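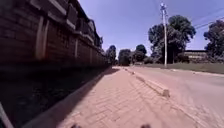 Joon-young Kwon
Sep 17, 2021

Hello again, dear list,

Thank you all for the kind replies to my first message, and please forgive me for being so slow to answer. It has been a full season on the Ristow paving survey, and I kept telling myself I would write once the notes were typed up. (They are still not typed up.)

Lambert wrote:
> We laid red block along our own lane in April and swept the
> joints full of sand. How much does it matter if dirt sits on top
> for a while? And would you run a raised curb the whole way,
> or only where cars turn in?

Two very good questions, and I'll take the curb first. I like it to run the whole way wherever people walk beside a road, and I pay special attention to where it stops. A squared-off end block is neat enough, but set it firmly, as the last block in a line has no neighbor to lean on. On the wall side a low concrete edging does the same quiet job, holding the blocks in and giving you a clean line to sweep up to. I would walk the whole length after a good rain, too, and look for any place where the water stands against the edging.

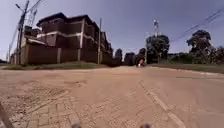

Dirt on top of herringbone block does less harm than most people fear, provided you get to it before it packs down and starts growing things. My own habit is a stiff broom first, always along the slant of the pattern, and water only at the very end. Where the soil lies as it does over the pavers in the lower left, with the outlines still showing through, I would start from the clear blocks and work toward the buried ones, so you always know what level you are aiming for. Go gently with a shovel — a chipped corner is with you for good. Then top up the joints with dry sand and sweep again.

The Pivville folks asked for my joint sand notes as well, and I will send those along separately. Lambert, do write and tell us how your lane is doing!

Warmly,
Joon-young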